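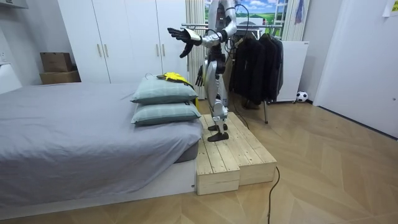 Page last modified: July 2021

Chapter 6
Selling the Room Night

A hotel room is sold one night at a time. If a room is not sold on Tuesday, that Tuesday cannot be put on a shelf and sold later in the week. The hotel still pays for heat, insurance, the front desk and the mortgage, so an unsold night costs nearly as much as a sold one. Most of what a manager does about rates comes back to this fact.

In Chapter 5 we looked at the costs of running a small resort. This chapter deals with income. By the end of it you should be able to work out three basic measures from a nightly report, say what each one leaves out, and set up a simple rate calendar for a property with two seasons.

6.1 Three measures

Occupancy is the share of available rooms that were sold. Divide rooms sold by rooms available and write the result as a percent.

Average daily rate, or ADR, is room revenue divided by rooms sold. It tells you what the typical paying guest paid. It does not include food, spa or parking income.

Revenue per available room, or RevPAR, is room revenue divided by rooms available, sold or unsold. You get the same answer by multiplying occupancy by ADR.

Students often mix up the last two. Look at what goes on the bottom of the fraction. If it is rooms sold, you have ADR. If it is all the rooms you could have sold, you have RevPAR.

6.2 A worked case

The Zedcombe Lodge and the Plesmont Inn stand on the same lake road. Each has 41 rooms, and on the night we are looking at every room in both buildings was available for sale.

The Zedcombe sold 32 rooms and took in $2,738 in room revenue. Its occupancy was 78.0 percent. Its ADR was $85.56, and its RevPAR was $66.78.

The Plesmont cut its rates that afternoon and sold out. It took in $2,273. Its occupancy was 100 percent, and its ADR and RevPAR were both $55.44.

A guest driving past would have said the Plesmont had the better night, with its full parking lot. On room revenue, the Zedcombe did better by $465. It also had fewer rooms to clean the next morning, less laundry and fewer breakfasts to serve. The Plesmont may have earned some of the gap back in its restaurant, but a rooms report will not show that. We return to total guest spending in Chapter 9.

One night proves very little. Before changing a rate policy, compare the same weekday over several weeks, and keep holidays separate.

6.3 Seasons and the rate calendar

Guvville is a summer town. Rooms fill in July without much effort and are hard to sell after the boat rental closes in October. A hotel there needs at least two sets of rates, and it needs to decide on them before guests start calling.

A basic rate calendar lists every date, the season it belongs to, the standard rate for each room type, and the lowest rate the desk may quote without asking a manager. That last column is the one most often left blank. When it is blank, two clerks on the same shift can quote two prices for the same room.

Terms to know: room night, occupancy, ADR, RevPAR, rate calendar, floor rate

Before you read on, find the posted rates of any hotel near you for one weekend in summer and one in winter. Bring them to class. You will need them for the exercise at the end of section 6.4.

Filed under: Hotel & Resort Management > Front Office > Pricing

3 comments

lakeside_desk
We use the two-hotel case with new hires. It would help to have a version where some rooms are out of order, because that is where our night reports go wrong.

M.T.
Is the answer key for 6.4 still available? The link in the Chapter 5 notes doesn't open for me.

second year hosp
The part about the bottom of the fraction finally cleared up RevPAR for me. Thanks.

© Manole Open Texts. All rights reserved. | Contact the editors | Back to top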